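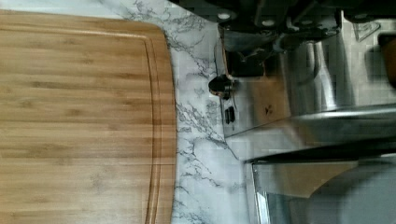 Kitchen worktop at the Ashworth laboratory, from the wrist camera.

Call for participants: household manipulation study

The Tenero research group invites members of the public to take part in a study of how robots learn everyday kitchen tasks from human guidance. The study forms the second phase of the Nanon project and will be held at the Ashworth laboratory from September.

In the first phase, the group compared two ways of teaching a robot arm: guiding the arm by hand, and correcting it by short spoken instructions while it worked. Across 500 trials, the combined use of both methods led to fewer failed grasps than hand guidance alone. All of the teachers in that phase were members of the research staff. The second phase will establish whether the result holds for people with no previous experience of robotics. 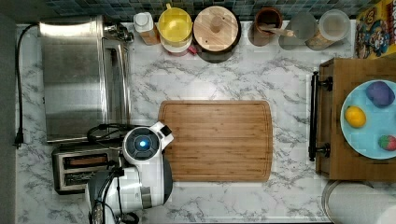

Participants will be asked to teach a series of placing and sorting tasks and to correct the arm when it makes an error. Tasks take place on a kitchen counter fitted out with ordinary appliances and containers. A typical task is to move an item of toy food, such as the lemon or the strawberry on the blue plate, from the tray to the bamboo cutting board. The position of the items will be changed between trials. A researcher will be present throughout and will operate the stop control.

The group wishes to recruit 144 participants. Each will attend one session of 60 minutes, including a short introduction and a closing questionnaire. Trials will be recorded by the cameras above the counter and on the arm. Recordings will be stored under a participant number and used for research purposes only.

Applicants must be aged 18 or over and able to stand for short periods. Those who have worked with robot arms, whether in employment or in study, are not eligible for this phase.

A payment will be made on completion of the session. Participants may withdraw at any point without giving a reason.

Applications should be made through the Jusel online form, stating preferred times. Places for the first 100 sessions will be allocated in order of application.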